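**Jeans for a long walk - yes or no?**

**mossytoggle** - 30 May 2022

Right, settle something for me. I'm doing the Denddale round in August with my sister and she has banned me from wearing jeans. I've walked in jeans my whole life! I own 2 pairs of proper walking trousers and I hate both of them, they swish and they make me look like I'm about to read your meter. Is it really that bad?

**gritstone_pat**

Your sister's right. Denim soaks up rain like a flannel and then it hangs off you for the rest of the day. I did Gondal Edge in jeans once, got rained on at the first stile and had red raw knees by teatime. Never again.

**pudding591**

Disagree! It's August and it's Denddale, you're never more than an hour from a pub. People walked those hills in tweed and corduroy for years. If the forecast is dry I wear jeans and a decent pair of socks and I've never once come to grief. Forecast is wet, I wear something else. It isn't complicated.

**gritstone_pat**

The forecast up there is a coin toss and you know it.

**pudding591**

I know you always say so, yes.

**lanternjaw**

Depends on the jeans, surely? The old stiff ones are miserable on a climb because you can't lift your knee. The newer ones with a bit of stretch are fine. I've got some Jadora ones that cost me next to nothing and they've done four summers. Wouldn't take them up anything in winter, mind.

**mossytoggle**

Mine are the old stiff sort, sadly. Lanternjaw, do yours dry any quicker?

**lanternjaw**

A bit. Overnight on a chair if the room's warm, not if it isn't. Hostel drying rooms vary a lot - the one at the top end of Denddale is lovely, the other is basically a cupboard.

**hobnail_hetty**

My vote is take both. Walk in the swishy ones and keep the jeans for the evening. Everyone moans about the weight but you're carrying them, not racing with them. Fold them in half longways, legs up to the waist, then once more, and they go at the bottom of the bag. 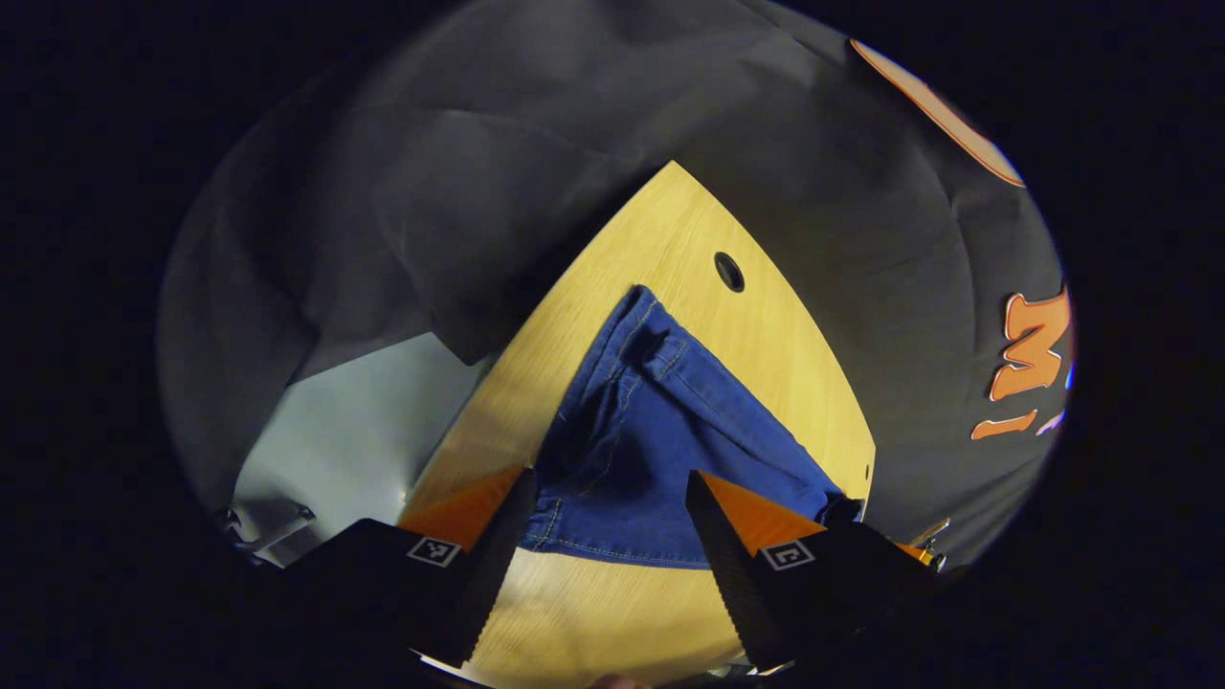 *Zerketti Ramblers - Kit & Clothing Group*

Folded to that sort of bundle they take up less room than my wash bag and towel. I used to roll them but they always came undone and ended up wrapped round the flask.

**gritstone_pat**

Rolling is better if you put an elastic band on. And I still wouldn't bother, leggings weigh nothing.

**hobnail_hetty**

I'm not going to the pub in leggings, Pat.

**pudding591**

Hear hear. Moss, what's the highest bit of your route? If you're going over 2000 feet I'd go with Hetty's plan, even I get cold legs up there.

**mossytoggle**

We do go over that on the second day, so fine, I give in. Swishy ones for the hills and jeans for the evenings. Going to tell my sister it was my idea. Has anyone got a spare elastic band in case Pat's right?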